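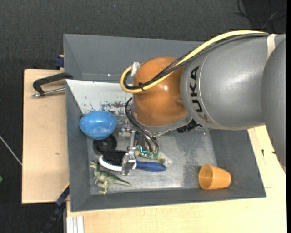 Older DSLR body: replace the battery grip or just buy spare batteries?

Posted in Cameras and Accessories, 21 July 2023

I have a Trodska 855 body that I bought used, with the vertical grip already on it. The grip holds 2 batteries. For a while everything was fine, but since April the camera has been shutting off in the middle of a shoot even when the display says there is plenty of charge left. If I turn it off and on again it usually wakes up, takes a few more pictures and then quits again. I get nearly 200 shots before it starts, which is way less than I used to get.

What I have tried so far:

Charging both batteries overnight.
Swapping left and right in the tray.
Wiping the contacts with a dry cloth.
Resetting the camera to its default settings.

With the grip off and one battery straight in the body it seems better, but I haven't done a full day that way. I shoot mostly school sports and some portraits, so I do like having the second shutter button for vertical shots. A Clotholm replacement grip looks like it fits. Trodska doesn't make the original anymore. Should I buy that, or are my batteries just old? One is the original and the other is a Burnen that came with the camera. I have no idea how old either one is.

gravelroad_pics

tallpine

Sounds like the batteries to me, or at least one of them. Mixing an old original with a third-party battery in the same grip is asking for trouble. On most grips the camera draws from one side first and then switches over. If the second battery is weak, the voltage drops as soon as it has to do any real work, such as driving autofocus on a long lens, and the camera shuts down to protect itself. The percentage on the display is only an estimate. On a worn battery it can say 60 and be a long way off.

Before you spend anything, do this. Take the grip off and put a small piece of tape on each battery so you can tell them apart. Charge both. Put the first one in the body, turn off auto power-off, and shoot with the same lens you use for sports until it dies. Write down the number of shots. Then do the same with the other one. If one gives you far fewer than the other, there is your problem. If both do well in the body but the camera still quits with the grip on, it is the grip.

Also look at the batteries on a flat table. If one rocks or has a bulge in the side, stop using it and take it to a battery recycling drop-off. Don't force it into the tray. A swollen battery can get stuck in there and then you need a new grip anyway.

If it comes down to batteries, buy two of the same kind at the same time and keep them as a pair. I have used Navickas ones for a few years and they have been OK. They don't hold quite as much as the originals did when new, but the originals you find for sale now have often been sitting in a warehouse for a long time.

oldshutter_4

just get the clotholm, i have it on mine and it works. cheap too. the rubber is kind of slippery

mbrandt_photo

I agree with testing the batteries first, but don't forget the grip itself. There are two things that wear out on that type.

The first is the tray. The spring contacts inside lose tension over the years, and a small bump is enough to break the connection for a moment. You can check this by holding the camera by the grip with everything turned on and pressing gently on the battery door. If the display flickers or goes out, the contacts are weak. A dry cloth doesn't do much for them. Use a cotton swab with a little isopropyl alcohol, with the batteries out, and let it dry completely before you put them back.

The second is the mounting screw. The grip is held on by the tripod socket, and it works loose if you carry the camera on a strap attached to the grip or use it on a monopod a lot. Tighten the wheel by hand until it is snug - no tools. I check mine before every game.

On the replacement, make sure the listing names your exact model. Some of the Clotholm grips look identical but the connector is placed a little differently, and the seller may just say "fits Trodska." Ask before ordering, and check if they take returns on opened items. Some of these grips also leave out the focus button on the vertical side, which you would probably miss for sports.

For what it's worth, I went back to using the body alone with 4 spare batteries in a belt pouch. It's lighter and changing takes a few seconds. I do put the grip back on for portraits.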